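工单:仿真预演“通过”被同步成现场“已完成”,洗手间班次清单缺项
提交方:Skikalis 保洁,Rudcombe 办公楼夜班

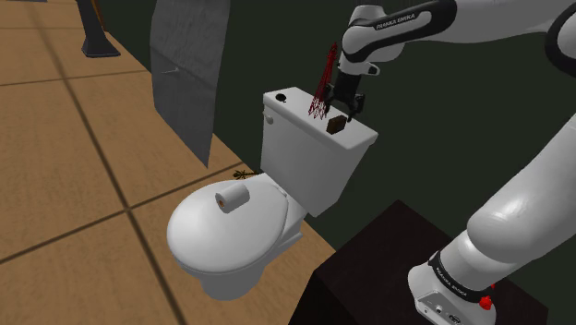 预演任务“水箱盖物品清理”,仿真画面。Franka 机械臂,夹爪下方为水箱盖上的深棕色小方块。

状态:部分解决,保持打开
产品:Zurnska 任务平台,Mekonnen 排班模块
优先级:提交时填“高”,系统改为“中”,提交人改回“高”
建单日期:2025年6月22日
处理人:Toshio Higuchi(Zurnska 支持)

问题描述(提交人填写)

我是 Rudcombe 夜班的领班。昨晚交班的时候,四楼男女洗手间的班次清单上少了一项“水箱盖及马桶盖上物品清理”。清单是 Mekonnen 自动排的,我们现场的人改不了。少掉的那一项在系统里显示为灰色,状态“已完成”,完成人一栏写的是“自动化”。

楼里没有机械臂。我把这句话单独写一行,是因为上次打电话,接线的同事问了我好几遍设备编号。没有设备,也就没有编号。到现在为止,我们见过的机械臂都在屏幕上。

后果是夜班有同事按清单干活,清单上没有的就没做,早上租户投诉,说马桶盖上搁着东西没人收。投诉记在了她名下。我去申诉,答复说系统记录显示该项当晚已完成,所以属于“完成后质量不合格”。一个谁都没做过的活,先算做完了,再算没做好。

期望结果:
清单恢复原样。
那条投诉从同事名下撤掉。
说清楚“已完成”是从哪里来的。

实际结果:如上。

复现步骤

用领班账号登录 Zurnska,进入 Mekonnen,选 Rudcombe,选四楼。
打开夜班清单,展开“洗手间”。
找到“水箱盖及马桶盖上物品清理”,灰色,点不动。
把鼠标停在“自动化”三个字上,会弹出一个预演记录的链接。点进去就是上面那张画面。

环境:班组用的平板,浏览器是平板自带的。办公室电脑上也一样。

处理记录

Toshio Higuchi:
您好,工单已收到。为了尽快定位,请协助确认:平板是否更新到最新版本;清单缺项是否只出现在四楼;缺项之前是否有人手动调整过任务的自动化等级。另外请尝试退出登录后清除缓存。

提交人:
版本是最新的。缓存清了,退出又登录了,还是灰的。其他楼层没有这个问题。自动化等级我没有权限调,班组里谁都没有,我连这个菜单在哪里都是听您说了才去找的。

顺便说一句,清缓存把同事填到一半的巡检表也清掉了,她重填了一遍。下次请把这一条写在前面。

Toshio Higuchi:
抱歉给同事带来不便,已经把提示补到标准回复里。我查了四楼的配置,这一层在1月被选为预演试点,任务类型里包含“水箱盖物品清理”。预演本身只在仿真里运行,不会向现场下发动作。请问当时有没有收到试点通知?

提交人:
1月有一封邮件,标题是“让重复劳动更轻松”,里面有个链接,点开是一段宣传视频。邮件里没有提四楼,也没有提清单会变。我当时问过项目上的人,试点期间班组要做什么,回答是“什么都不用做,照常上班”。我们就是照常上班的。

Toshio Higuchi:
明白。我这边看到的情况是:该任务的预演在仿真里跑满 100 次并被标为“通过”,之后状态变成“已完成”,同步到了 Mekonnen。正常情况下“通过”和“已完成”是两个字段,不应该互相覆盖。我正在和排班模块的同事核对映射表。

在此期间,您可以在班前会上口头提醒同事把这一项加回去,作为临时办法。

提交人:
口头加回去这件事我昨晚就在做了。问题是口头加的活不计工时。清单上每一项后面都挂着工时,灰掉的那一项工时是零。同事多做了,系统里看她就是干得慢。班组夜班一共 4 个人,其中有 2 个人的工时表这周已经被标黄,备注写着“低于预期效率”。我请您把这个也记进工单,它和清单是同一个毛病。

Toshio Higuchi:
已记录。工时部分由另一个组负责,我会关联一张内部子工单。能否把标黄的页面截图发给我?姓名可以遮掉。

提交人:
截图已通过平台私信发出,姓名遮了。

另外我把那张预演画面看了很久,有几个问题想请你们做仿真的人回答。我不懂机器人,但洗手间我懂。

第一,机械臂的底座装在一个深色的方台子上,台子就在马桶旁边。我们四楼的隔间,人进去转个身都要侧一下,清洁车停在外面。这个台子准备放在哪里?是每个隔间一个,还是有人推着它一间一间走?如果要人推,推车的人的工时算谁的?

第二,要清理的东西是水箱盖上那个深棕色的小方块,大小跟一块肥皂差不多。现实里留在水箱盖上的有手机、有咖啡杯、有用过的纸、有钥匙,还有我不想在工单里写的东西。手机要登记上交,纸直接扔,咖啡杯要看里面还有没有。这是三种处理办法,同事看一眼就知道该用哪一种。预演里那个方块算哪一种?

第三,马桶盖上放着一卷纸。任务名称写的是水箱盖,可是我们清单上原来的那一项是“水箱盖及马桶盖上物品”,两处都包括。系统拿一个只管水箱盖的预演,把两处一起划掉了。我觉得这一条不需要懂机器人也能看出来。

第四,墙根地上有个深褐色的小东西,长着细腿,像蟑螂,也可能是个小刷头,我放大了也没认出来。如果是蟑螂,按我们的规程要先报虫害,那间要挂牌停用,后面的活都得等。请问预演里是怎么处理的,还是说就让它在那儿?

Toshio Higuchi:
感谢这么详细的反馈。我先回答能回答的部分。

关于第三点,您说得对,这是映射错误。预演任务的范围是“水箱盖”,Mekonnen 里对应的班次任务范围更大,匹配的时候按关键词取了第一个命中的条目。已经提交修正。

关于第四点,我问了场景组,同事说墙根那个模型属于场景里的摆放物,不在这个任务的判定条件里。也就是说,它在不在、是什么,都不影响“通过”。

关于第一、第二点,属于产品规划,我没有权限答复,已转给项目负责人。

提交人:
第四点的答复我看了两遍。它在不在都不影响“通过”,那我们这边的人看见了装作没看见,是不是也可以算通过?我不是在跟您抬杠,您一个人在那头处理工单也不容易。我是想让看这张单的人知道,“通过”这两个字在你们那里和在我们这里,意思差得很远。

再问一句,“通过”的判定条件到底是什么?

Toshio Higuchi:
判定条件我查到了,原文是:“目标物体脱离水箱盖表面,且机械臂未与水箱发生碰撞。”

提交人:
那东西脱离水箱盖以后去了哪里?

Toshio Higuchi:
条件里没有规定。

提交人:
也就是说掉地上也算。

Toshio Higuchi:
按字面理解,是的。我已经把这个问题反馈给场景组。不过需要说明一下,预演条件宽一些在早期阶段是常见做法,目的是先验证机械臂能否到达和移动物体,后续会逐步收紧。它原本不是用来替代现场验收的。

提交人:
“原本不是”我相信。可是它已经替代了,所以才有这张工单。

画面里夹爪左边有一束红线,下面散开,上面收拢,像个倒扣的漏斗。班组里有人问是不是在喷东西,会不会喷到人。我说不知道。请问是什么?新来的同事比较紧张这个。

Toshio Higuchi:
我自己没有参与这个场景,不敢乱说,已经转问。可以先转告同事:画面是仿真渲染的,现场没有对应设备,不存在喷到人的情况。

提交人:
转告了。她说既然没有设备,那为什么她的活少了一项。我没有答上来。

Toshio Higuchi:
进展更新:

映射表已修正,“通过”不再写入“已完成”字段。
四楼的“水箱盖及马桶盖上物品清理”应在下一个班次恢复为可勾选状态。
投诉归属需要 Skikalis 的管理账号确认后才能变更,我这边只能提供日志作为依据。日志已附在工单里。

请在下一班验证后回复。

提交人:
验证结果如下。

清单上那一项回来了,能点,能勾。工时没有回来,还是零。我让同事勾了一次,系统弹窗问“该任务已具备自动化条件,是否确认由人工执行?”,必须选理由才能提交。理由有三个:设备故障、设备离线、员工个人选择。

没有设备,所以不能选故障,也不能选离线。剩下的就是“员工个人选择”。她选了。现在系统里记着,她出于个人选择擦了一个马桶盖。

请把这个弹窗关掉。

Toshio Higuchi:
收到,这个弹窗确实不合理。我查了一下,它挂在试点标记上,只要四楼还是试点楼层就会出现。关闭试点标记需要项目负责人批准,我已经提交申请。在批准之前,我可以先增加一个理由选项,例如“现场无设备”,今天就能上线。您看可以吗?

提交人:
可以,先加上。另外请把已经选了“员工个人选择”的那些记录改掉,我不希望哪天有人拿这个做报表,说夜班对自动化有抵触情绪。这种报表我在上一家公司见过。

Toshio Higuchi:
理解。选项已上线。历史记录我做了批注,原值保留,批注会随报表一起导出。直接修改原值需要审计流程,我这边没有权限。

提交人:
批注能导出就先这样。我自己导了一份看过,批注在最右边一列,要把表格拉到头才看得见。看报表的人一般不会拉到头,请考虑往前挪。

Toshio Higuchi:
列顺序的建议已转交。

工时子工单有回复:工时零值是因为 Mekonnen 在任务首次变灰时释放了工时,任务恢复后没有自动收回。修复脚本已在测试环境运行。标黄的工时表会在修复后重新计算。

提交人:
“释放了工时”是什么意思?释放到哪里去了?

Toshio Higuchi:
释放的工时进入楼层的可用池,排班时会分配给其他任务。

提交人:
那就对上了。这段时间夜班清单里多了“电梯厅玻璃二次擦拭”,我还以为是租户加的要求。原来是从洗手间省下来的工时换的。活一样没少,又添了一样,中间还有一条投诉。

去年开会介绍这套系统的时候,讲的人说以后弯腰的、脏的活交给机器,班组可以腾出手做“更有价值的工作”。班里有位年纪大的同事当时还挺高兴,她膝盖不好,蹲下去擦马桶后面那一块最费劲。我现在回头看预演的任务列表,里面没有马桶后面那一块,没有底座一圈,也没有地漏。有的是从水箱盖上拿走一个小方块,这个活站着就能做,顺手的事,大概是洗手间里最不累的一样。

我不反对机器。真有哪天能有个东西替她蹲下去,我第一个帮忙腾地方。但是先挑最轻的活来算,把工时扣了,重的一样没动,这个账班组的人会算。

请把这段话转给项目负责人,不用润色。

Toshio Higuchi:
已原文转发,没有改动。

项目负责人对第一点和第二点的答复,原文如下:“感谢一线团队的宝贵意见。当前阶段聚焦能力验证,部署形态将结合现场条件综合评估。物品分类能力已列入后续路线图。”

提交人:
看到了。请问台子放在哪里?

Toshio Higuchi:
答复里没有提到。我追问过,目前没有更多信息。

就我个人了解的情况补充一点,不代表公司:这一类预演用的是固定底座的机械臂,换成能进隔间的形式,整个方案基本要重做。近期四楼不会有设备进场。您可以这样跟同事讲。

提交人:
谢谢,这是整张工单里对我最有用的一段话。今晚班前会我就照这个讲。

Toshio Higuchi:
工时修复已上线。四楼该项工时恢复到试点之前的数值,“电梯厅玻璃二次擦拭”因失去工时来源已自动移出夜班清单。请验证。

提交人:
验证:
工时,恢复了。
标黄的工时表,一张变回正常,另一张还是黄的。
玻璃那一项,清单上没有了。租户那边倒是来问了一句怎么不擦了,他们已经习惯了。我让他们找 Skikalis 的客户经理。
投诉,还在同事名下。

Toshio Higuchi:
仍然标黄的那张,是因为该同事同一周有一次换班,重算时按原班次取数。已手动触发重新计算,请明天再看。

投诉归属方面,Skikalis 管理账号尚未确认,我已发第二次提醒。

提交人:
黄的没了。

投诉这边我自己去找了公司。经理说日志看不懂,问有没有一份普通人能看懂的说明。我写了一份,就几句话:那一晚这项任务在清单上是灰的,点不了;写着由自动化完成;楼里没有自动化设备;所以没有人做,也没有人被安排去做。请您在上面以 Zurnska 支持的名义确认一下属实。

Toshio Higuchi:
内容与日志一致,确认属实。确认函已从工单系统发出,抄送 Skikalis。

提交人:
收到。经理说会处理,没说什么时候。

这张单请不要关。系统给我发了自动提醒,说状态稳定,建议结案,还附了一个满意度评分。我没有评。同事名下那条投诉撤掉之前,我不点结案。

Toshio Higuchi:
好的,已关闭自动结案。

未完成事项(处理人维护)

投诉归属变更:等待 Skikalis 管理账号确认。
四楼试点标记:关闭申请已提交,未批准。弹窗仍会出现,请选“现场无设备”。
预演判定条件:场景组已接收,未排期。需补充物品移走后的去向,以及马桶盖上的物品。
红线的含义:已转问,未回复。
报表批注列位置:已转交,未回复。
试点通知:今后楼层进入预演时,通知须写明楼层和受影响的清单条目,并发到领班账号。产品组口头同意,文字版待出。

提交人补充:
最后一条请等文字版出来再划掉。口头同意的事情,我们班组这边不计工时。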